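Hagedorn to lay hybrid pitch before league restart

Second-tier side Hagedorn will replace the playing surface at their Seltunia ground during the spring break, the club confirmed on Friday. The existing turf will be stripped after the last home fixture in March and a stitched hybrid pitch installed in its place.

The work has been awarded to the ground contractor Nelley, which will also renew the primary drainage and the irrigation ring main. Hagedorn will play their next two home matches at Kendosano, the municipal stadium on the other side of the river, under an agreement already approved by the league.

The current surface was laid as natural turf on a soil rootzone and has been patched several times. Two matches were postponed this season for standing water, both after rainfall that did not affect other grounds in the division. An inspection by the league's pitch adviser found a compacted layer below the surface in both penalty areas and along the main stand touchline, and the club was told to submit a plan for repair or replacement before the end of the campaign.
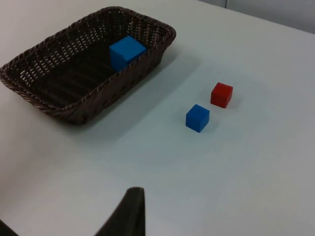

Red and blue blocks with a dark woven basket.

Under the plan, the top layer of turf and soil will be removed and taken off site. Lateral drains will be cut across the pitch and connected to a new collector on the east side, where the ground falls away towards the training area. A gravel raft will be laid over the drains, followed by a sand-based rootzone. The seeded surface will then be stitched with synthetic fibre once the grass has rooted.

Stitching is done by machine, in parallel passes running the length of the pitch. The fibres are set upright into the rootzone, leaving a short length above the surface. The grass roots grow through and between them, and the combined structure resists tearing in areas of heavy wear. The proportion of synthetic fibre will remain within the limit set by the competition rules for a pitch classed as natural.

"The drains are the main part of the job," said Darlene Boychuk, head of stadium operations at Hagedorn. "The stitching gets the attention, but if water cannot leave the rootzone we would be back in the same position within two winters. We looked at repairing the goal areas only and the survey did not support it."

The contract sets a programme of 10 weeks from possession of the site. The club has not published the value of the work. It said the cost would be met from the stadium maintenance budget and a loan from its majority shareholder, and that the playing budget for next season was unaffected.

The move to Kendosano will reduce capacity for the two matches concerned. Season ticket holders will be admitted to both fixtures and will be allocated unreserved seats in the north and west stands. Away supporters will receive 500 tickets per match. A further 275 places will be held for general sale, to be released on the club's website at 10 am on the Monday before each game.

Kick-off times have not changed. The Kendosano floodlights meet the league's minimum level for evening matches but not the higher level required for live television coverage, so neither fixture can be selected for broadcast. The league has said it will not move either game to a different round.

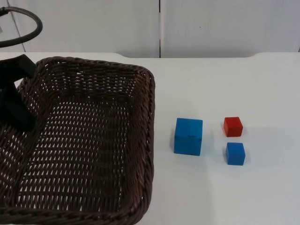

The woven basket on a white tabletop.

Training arrangements are also affected. The first team will keep its usual pitch, but the second training pitch will be closed while the collector drain is connected. The under-19 and under-17 sides will train at Kendosano on weekday evenings and play their remaining home matches there. The women's team, which has three home fixtures left, already plays at that ground and will keep priority on match days.

Boychuk said the club had asked for a formal handover test before the stadium is returned to use. The test will cover surface hardness, rotational traction, ball roll and infiltration rate, with readings taken at fixed points including both goalmouths and the centre circle. If any reading falls outside the agreed range, the contractor must correct the fault and repeat the full set.

A shorter test will be carried out after the first home match on the new surface - mainly to check levels along the drain lines, where settlement is most likely. The pitch will not be used for concerts or other non-football events during its first season.

The dimensions of the playing area stay the same. The run-off behind the south goal will be widened slightly, which requires the advertising boards there to be moved back and the first row of seats to be taken out. Affected seat holders will be contacted directly and offered places elsewhere in the same stand.

Hagedorn are sixth in the table and one point outside the promotion play-off places. Should they finish high enough to host a play-off tie, it would fall inside the construction period and would also be staged at Kendosano. The league has accepted the ground for that purpose, subject to a temporary stand being erected at the open end.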